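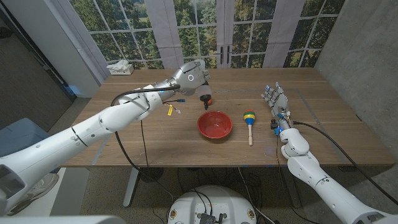
A two-armed robot at a table with a red bowl and a maraca.

Robot teaching by demonstration is a way of giving a robot a new task by showing it the task instead of writing the movements as a program. The person who shows the task is usually called the demonstrator or the operator. The field has two main branches, teaching by hand and teaching by remote control.

Teaching by hand
The demonstrator takes hold of the arm and leads it through the movement, while the joints are kept soft enough to follow. The robot stores the joint angles and plays them back later. The method is cheap and easy to learn, but it is tiring with two arms, and the fingers of a many-fingered hand are difficult to guide in this way. The demonstrator's own body can also block the view of the cameras.

Teaching by remote control
The operator stands apart from the robot and moves it with gloves, hand controllers or a smaller copy of the arm. What the cameras record is then close to what the robot will see when it works alone. A weak point is the sense of touch – many systems return little or no force to the operator, so new operators often squeeze too hard. 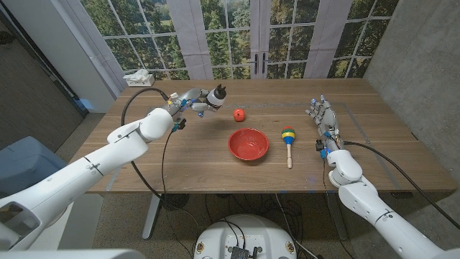

Left hand holding a small white object with a black top; the right hand is open.

Table tasks
Common first tasks are picking up, placing and handing over small household things. Bowls, toy food and simple musical instruments are often chosen, as their shapes ask for different grips. Tape on the table can be used to limit the working area. Between demonstrations the objects are moved a little, so that the robot does not learn only one position.

The Nerell collection, released on August 31, 2020, contains around 300 demonstrations of 9 table tasks. Of these, 57 were later withdrawn after errors were found in the timing of the hand data. The Prestum collection has 200 demonstrations, all made by remote control.

Terms
The Durán notation writes each demonstration as a row of grips and releases. Zalley, a free program for replaying recordings, can read this notation but cannot yet write it.

See also
Remote manipulation
Robot hand
Imitation learning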